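# Tallus hand comparison

The **Tallus hand comparison** is a series of trials in which robotic hands and grippers are tested on soft fruit. It was started at the Caldeira workshop by the engineer Serena Marras, and it is now maintained together with Marlene Arruda, who wrote most of the test rules. The name comes from the Tallus, a five-fingered hand which was the first device to complete the full series. In the workshop the trials are usually called "the grape test", although grapes are only one part of them.

## Background

Before the series existed, hands at Caldeira were compared mainly with blocks, cups and small boxes. These objects are easy to buy and easy to measure, but they do not break when the grip is too strong. Marras noted that two hands could receive almost the same score with blocks and behave very differently with fruit. In February she wrote a first list of tasks, which had only lifting in it. Arruda added placing and releasing, with the argument that many failures happen when the fingers open again.

Three devices are included at present. The Tallus has five fingers and is driven by tendons. The Trareva is a parallel gripper with two soft pads. The Wurnness is a suction tool with 4 cups, and it takes part only in the tasks with single fruits.

## Procedure

In the bunch task, the hand must take a bunch of grapes, lift it, hold it for 12 seconds and put it down. The operator may choose the point of the grip. Most operators prefer the stem area, where the pressure on the berries is small, but the stem is thin and a hand with thick fingers can close beside it without holding it. A grip from below is considered safer for the hold and worse for the fruit.

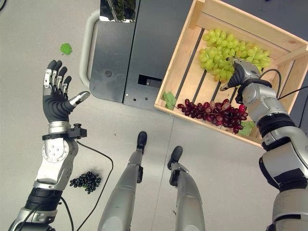 Each bunch is used for one attempt only. After the attempt, the loose berries are collected and the damaged ones are put apart. A berry is counted as damaged if the skin is open, or if a soft mark can be felt with the thumb. Arruda has written that the second condition depends too much on the person, and she proposed to replace it by weighing the juice on a paper sheet. The proposal was tried for one week and then left, as the paper also took up water from the washing of the fruit.

One set consists of 6 attempts with the same controller settings. If a setting is changed, even the speed of the wrist, a new set must be started.

## Controllers

The same hand can be run with two kinds of control. In position control, the fingers move to a fixed angle, and the force is whatever results from it. In current control, the motor current is limited, so the fingers stop when they meet enough resistance. The second kind gave fewer damaged berries with the Tallus. With the Trareva the difference was small, probably because the soft pads already absorb a part of the force.

A known problem of current control is friction in the tendons. When the tendons are cold, the controller reads the friction as contact and stops the fingers too early. For this reason the hand is opened and closed for several minutes before each set.

## Cameras

The view from the head is used for all scored attempts. It shows the work from the same side as the robot's own planning, but the hand often covers the place where the fingers meet the fruit. A wrist camera was compared with it for a short time. It gave a better view of the stem and a worse view of the rest of the bunch, and its cable limited the rotation of the wrist. The rules allow a wrist camera for practice, and the results obtained with it are listed separately.

## Results

The record was last revised on Sunday, July 9, 2023, and contained 427 scored attempts. The Tallus had the best results in the bunch task. The Trareva was faster in nearly all tasks and dropped fewer single fruits. The Wurnness performed well with plums but could not hold fruit with a wet skin.

Roughly a third of all failures were recorded during release, when a berry or a small stem remained between the fingers. Marras considers this figure too low, as in the earliest attempts the release was not yet scored.

## Criticism

Users of the series have remarked that fruit changes from one delivery to the next, so results of different months should not be put in the same table. The current rules ask that all devices in a comparison be tested with fruit of one delivery. Older results do not always follow this rule and are marked with a letter D in the record.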